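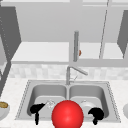
Carried over from the September page so I don't have to keep flipping back. The Basen kitchen is the one we agreed on for the pick-and-place demonstrations, everything happening at the sink and on the counter next to it, and the wall cabinet for anything that has to go up high. Each person driving does a warm-up run that gets thrown away, then 15 that we keep. The instruction gets typed in before the run starts, in whatever words come naturally to the driver (please, no copying and pasting the last one, I know it's tempting and I've done it myself!). If you change your mind halfway through about which object you're going for, stop and mark the run as abandoned. Don't rewrite the instruction afterward to match what you ended up doing.

Still open from that page: whether Valtonen should be trained on the wrist view as well as the overhead one, or whether we hold the wrist view back for a second pass. Aarne is for using both right away. I go back and forth.
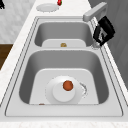

Vorkport, 6 Oct 2020

A good long session today with Despina Berisha driving and me on the log, and then Aarne Rissanen took over after lunch so that we'd have more than one pair of hands in the set. They drive so differently! Despina comes in high, pauses, and then drops straight down, while Aarne sweeps in from the side in one go and corrects at the end. I used to think we ought to train that out of people, but I've come around to wanting the mix, as long as the driver's initials are in the Sundska record so we can split them later if the model gets confused.

We kept 9 of Despina's before the break. I threw out two for idle time at the start, where she was reading me the instruction and the recorder was already going. My fault, and easily trimmed another time, but I'd like the raw files clean for now.
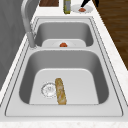

The wording is what took up most of our talk. A plate in the sink and a plate on the counter are both "the plate" to the person typing, and with food sitting on them it gets murkier still. Aarne wrote "the plate in the back part of the sink" and Despina would have written "far basin," and I think we want both kinds. What we don't want is plain "the plate" when there's a second one in view, so I've added a line about it to the driver sheet.

Bread is its own little project. A long loaf can be taken across the middle or near one end, and the two grasps lead to very different placements. I've asked for three runs of each in the next batch, with the grasp noted in the comment field.

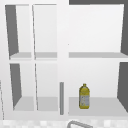

Basen kitchen, wall cabinet: yellow bottle in the lower right bay, other shelves clear.

For the cabinet runs I want the start position of the bottle varied a good deal more than we've been doing. Left of the bay, right of the bay, pushed back, turned so the label faces away. Despina has offered to write a small script for that, and I've said yes please.

To do: trim the idle starts, send Aarne the new driver sheet, ask Despina whether abandoned runs can go in their own Sundska folder.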